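Nevance kitchen cell – setup and maintenance notes

Maintainer: Roya Jafarzadeh
Last checked: Tue 13 March

Scope

These notes cover the simulated kitchen cell used for the Jorkomance counter tasks. They explain how to bring the cell up, how to keep its calibration in line with the recorded episodes, and what to do when a reset fails. Policy training is documented in the Hodo repository.

Contents of this release

427 episodes in one kitchen layout with one arm. Each episode folder holds joint states, gripper commands, the rendered view and a copy of the cell config. Episodes recorded before the September config change are not included.

Setup

Load the kitchen first, then the arm. If the arm is loaded first, its base is placed at the world origin and ends up inside the cabinets. Set the base pose from base_pose in cell.cfg and leave the floor offset at zero.

Run the home routine before spawning any objects. The arm should settle within 40 control steps. If it is still moving after that, check that the joint damping values came from the cell config and not from the Berchtold defaults, which are tuned for a different arm.

Spawn objects last, with the gripper clear of the counter. Object poses are drawn at reset from the seed in the episode header, so a replay with the same seed and the same config gives the same layout.

Hover check

Run this after any change to the base pose or the gripper model. Command the arm to the hover pose over the target and hold. Compare the render with the stored reference for that seed. A shift along the counter means the base pose is off; an error in height only is usually the tool offset.

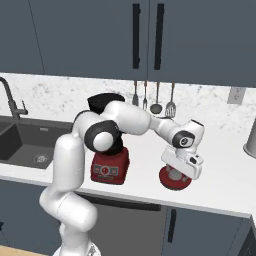 Figure 1. Hover pose over the round red object, with the red box left of center on the counter. Simulated render.

Known problems

Elbow contact. For some seeds the elbow link touches a box placed near the front edge of the counter. The reset script rejects these layouts and redraws up to 3 times, then exits with code 2. Change the seed and run again.

Gripper drift. Long sessions build up a small offset in the gripper joint. Restart the simulator between batches – a soft reset does not clear it.

Missing textures. If the backsplash renders flat gray, the asset path is wrong. Physics is not affected, but do not record episodes in this state.

Changes

Changes to cell.cfg go through Roya. Include the hover check render with the request, and the seed used to make it.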